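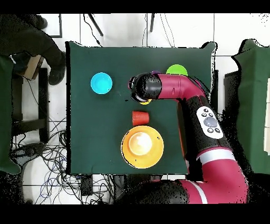

The arm reaches across the cloth-covered table, with a cup, bowls and a plate set out for stacking.

Stekent firm opens its stacking table to outside customers

July 9, 2022

Anyone who has ever tried to teach a robot arm to tidy up will know how much of the work goes into things that have very little to do with the robot: finding a table of the right height, buying the bowls, laying the cables, and then doing it all over again when somebody needs the room back. Rusilus, the small automation firm in Stekent, has decided to make a service of it, and bookings opened this week for what it calls the Ravis table.

The idea is a simple one, and rather a pleasant one too. Customers send in the task they would like an arm to practise, and the firm's own staff set it up, run it and hand back the recordings, taken both from above the work and from a fixed position beside it. The first task on the list is sorting and stacking coloured plastic tableware, the sort of job most of us do at the sink without a thought and which an arm finds surprisingly fiddly. 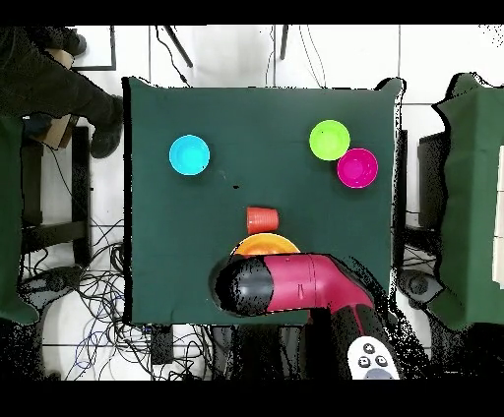
Bowls in cyan, lime green and magenta on the green cloth, with a small cup standing upside down nearer the arm.

A standard booking lasts three days and costs £3000, with a £1000 deposit taken when the dates are agreed. For that, a customer gets the table, the arm, the tableware, someone in attendance throughout and a written note of every run, including the ones that went wrong. Rusilus is quite firm about that last part, and says the spoiled runs will be handed over in the same folder as the good ones and charged at no extra cost.

Customers may also send their own cups and dishes, so long as they are light and won't shatter — no china, please, and nothing with a sharp rim. A list of suitable sizes comes with the booking form.

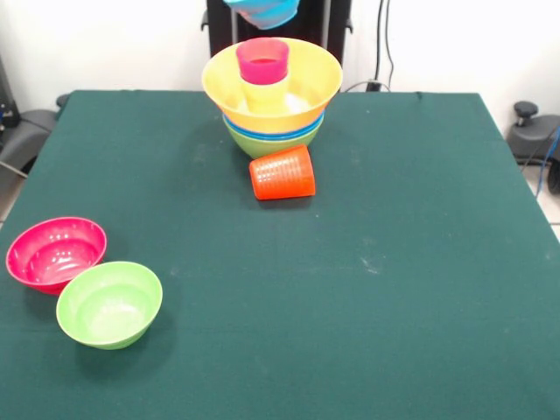 A stack of bowls and cups towards the back of the table, with an orange cup lying on its side in front.

Gulyás, the packing company on the other side of town, has taken the first booking and will be asking for mixed stacks, with wide pieces going on top of narrow ones and cups sitting inside bowls. It hopes to learn how untidy a pile can get before an arm is better off starting again, a question that comes up a good deal when you pack tableware for a living.

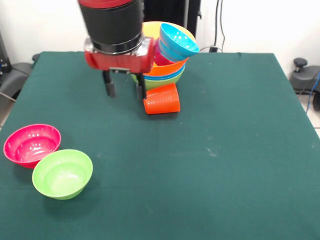
There are 19 bookings on offer between now and the end of October, and smaller firms are warmly encouraged to share one between them if the price is a stretch. Visitors are welcome to come and watch a run before they commit themselves, though it is as well to ring first, as the room is a snug one and there are cables on the floor. Booking forms can be had from the Rusilus front desk in Stekent or by post.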